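Wastby Worktable in Matte White
Made by Virkberg, sold and delivered by Bianchini

We have carried the Wastby for a good while now, and I still find myself talking about it longer than the customer needs me to, so please forgive me if this page runs on a bit! It is a plain white worktable with a flat, smooth, matte top. There are no drawers, no shelf across the back and no raised lip along the front. People buy it for sewing rooms, model building, sorting photographs, wrapping gifts and all kinds of other small jobs where you need to see what you're doing and would like to have some elbow room while you do it.

The top is 68 inches long, and that is the measurement to take into your room before you order. Mark it out on the floor with masking tape and live with it for a day or two (I did this at home and ended up choosing the other wall). Remember to leave room for the chair, and for yourself getting out of the chair. The table ships in 2 boxes, one with the top and the other with the legs and hardware, and they go up a normal staircase with a person at each end.

Now, about the finish. Customers ask if they shouldn't get something glossy, because glossy looks so fresh in the store. It does, but put a lamp over it in the evening and you may be looking at the lamp all night. The matte top softens the light, and it's much easier on the eyes if you sit at it for hours. The white is a quiet one, a little toward off-white, and it changes with the light in the room. Near a window it can look quite bright, and on a gray afternoon in November it goes a shade grayer along with everything else. If you are trying to match a wall, come by and borrow one of the sample squares from Sandro Pace at the front counter. He'll let you keep it over a weekend.

White does show things, of course. Crumbs, specks, bits of thread and the odd smudge from your hand will all be there for you to see, and some people love that (they find the dropped bead right away!) and some people don't. If you're in the second group, have a look at the Wastby in stone gray, which has the same legs and costs the same. For everyday care, use a soft damp cloth with a drop of dish soap, then go over it with a dry one. Please keep scouring powder and those white eraser sponges away from it, as they will rub a shiny patch into the matte and we can't take that out again. Permanent marker should be seen to quickly. Cutting should be done on a mat, every time, even when it is only one little cut.

Putting it together takes an evening if you're relaxed about it. There are 6 bolts to each leg, and the leg feet screw in and out to take care of an uneven floor. Start all the bolts by hand before you tighten any of them. I know the leaflet says this too, but the leaflet says it on the back. Once the table is standing in its place, set the feet with a level laid on the top, first the long way and then across.

As for where it should stand, my own favorite is with the long edge up to a white wall. The line between the two is so soft that the whole corner feels bigger, and anything with some color in it is very easy to find.

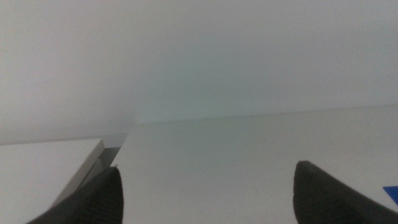
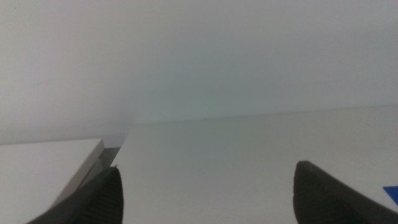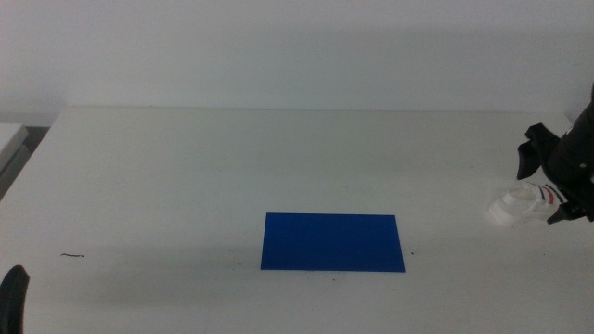
Royal blue on the matte white top

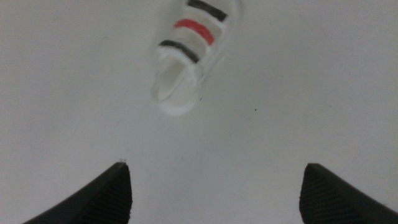
A small white piece with black and red bands

If you would like the table out in the middle of the room, that works as well, though you may want the Prurell cable clip so a lamp cord doesn't hang where your knees go. The clip fastens underneath and doesn't need a drill.

Delivery is free on orders over 900 dollars, and a table with a chair and a lamp will usually get you there. For smaller orders we charge by distance, and Thomas Bortolotti in our delivery office will gladly give you the price over the phone. Tell him about narrow hallways, tight landings and dogs. We take returns on unassembled tables in their own boxes, so hang on to the cardboard until you're sure. Spare bolts and feet are kept in stock, and you can order a new top without buying the legs again.

Related items
Wastby Worktable, stone gray
Wastby replacement top, matte white
Wastby leg set with adjustable feet
Virkberg work stool
Virkberg cutting mat, large
Prurell cable clip
Prurell clamp lamp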